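# Suturing examples: common questions

These are the questions we get most from people joining the collection work, and from groups who want to use the recordings. If yours is missing, ask Christos Mavromatis. 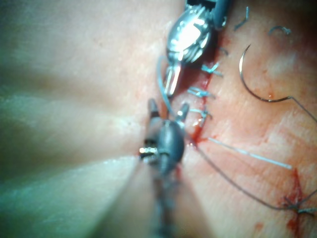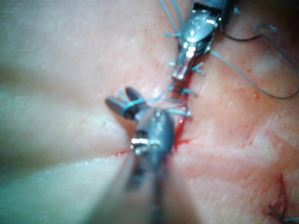

Two instruments to a wound, with the suture thread in view.

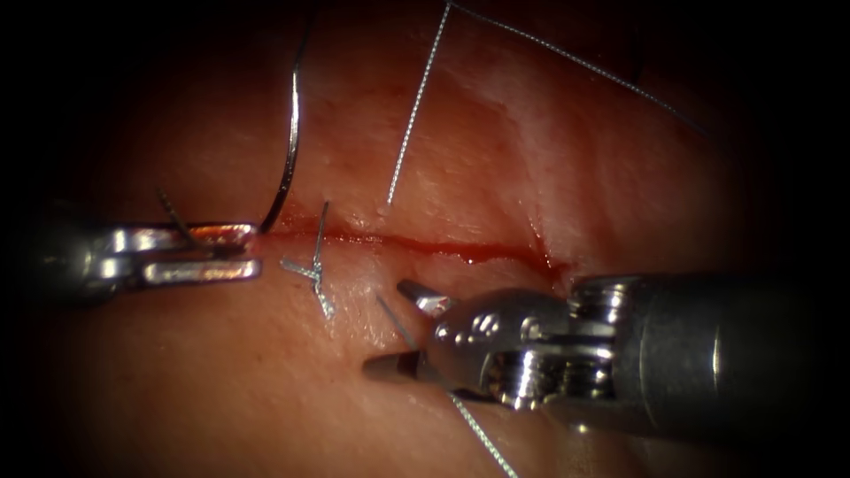
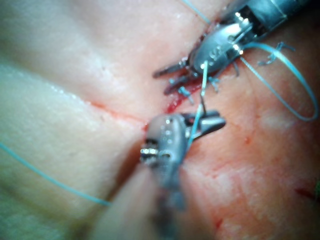

Lorness, April 2018

## What counts as one example?

One stitch, from picking up the needle to trimming the tails. A stitch that is abandoned halfway still counts and is saved with the label "incomplete". Please don't delete these.

## How many do you need?

The target for the first release is 1000 complete stitches. The store holds 3734 recordings of all kinds, but many are camera checks, warm-up runs or single needle passes, and they don't go towards the target.

## Who can operate?

Anyone who has finished the Wornska practice set and had 5 stitches in a row passed by a reviewer. You don't need to be a surgeon. Surgeons and non-surgeons are marked separately in the session sheet so that users can choose one group or both.

## Which views are saved?

The close views from the instrument side and the wider view of the wound. In the close views the nearer instrument is often large and out of focus. Leave the focus alone. The learning system gets the same views when it runs, and we want the examples to match.

## Should I clear away old thread and cut ends between stitches?

No. Clear up at the end of a session only. Loose thread and the tails of earlier stitches are part of the job, and a system trained on tidy wounds does badly when it meets an untidy one.

## I dropped the needle. Do I start again?

Carry on. Pick it up, finish the stitch and tick "recovery" on the sheet. We are short of recoveries, particularly regrasps with the left instrument.

## Does thread colour matter?

Write down which thread you used. Don't change it partway through a stitch.

## How are the recordings labelled?

Rovus splits each one into steps: grasp, pass, pull through, wrap, tie, cut. A person then checks the split points. If 3 or more have to be moved, the recording goes to a second reader.

## Can I see my own recordings?

Yes, in Baidoo, under your operator number. New ones show up after the overnight copy.

## Can our group have the data before the release?

Small samples, yes. Write to Christos and say which steps you need and whether you want the instrument positions as well as the video. The full set is planned for September.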